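May, late evening

Long day in the lab. I got in before the others and had the bench to myself for the first hour, which helped, because yesterday's runs were a mess and I wanted to read the log with nobody asking me things.

The problem was the grip width. We had it set from the old cups, the ones left over from last year's class, and the new containers are wider. The arm came down, touched the rim and stopped with a force error every time. I changed the opening value in the config, restarted Nerik and tried again. It picked up on the second attempt. I left the speed at 33 percent for the rest of the morning.

Our team is still called Sultosov. I voted against it and lost. The task for the end of the term is a bench cleanup: pick up the labware, move it where it belongs, don't knock over anything else. We get 3 tries in front of the judges and the best one counts. The team from Brunet has been practicing on the same task since winter, and their arm is faster than ours. I'm not too worried about speed. Last year most of the points were lost on drops.

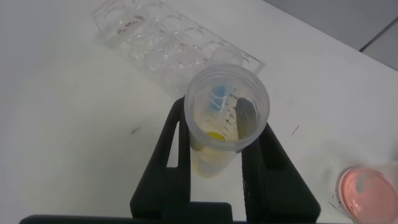
After lunch we worked on the approach angle. Coming straight down is easy to program but the fingers need room on both sides, and with other things close by there isn't always room. Coming in low works better for tall items. For flat dishes it's no good at all, and we still don't have a plan for those. One idea is to push the dish to the table edge and grab it from the side. I think it will end up on the floor. We'll try it tomorrow anyway with plain water.

Clear plastic is the other trouble. The detection part was trained on our own pictures, 925 of them, and too many show colored or solid things. It finds the gripper's own shadow more easily than it finds a well plate. I spent two hours labeling this afternoon and got through 100 new pictures, mostly clear ones. My eyes hurt. Training is running now on the Ullero machine in the back room and should be done by morning, if the power strip holds — it tripped twice last month.

I also wrote up my part of the notebook, the section on grip force. The teacher wants a table of settings and what changed each time, and I had been keeping mine on scraps of paper. Copied them all over in pen. Two of the scraps disagreed, so I marked that row to be run again.

Need to bring tomorrow: the short hex key, tape for the table marks, my own charger.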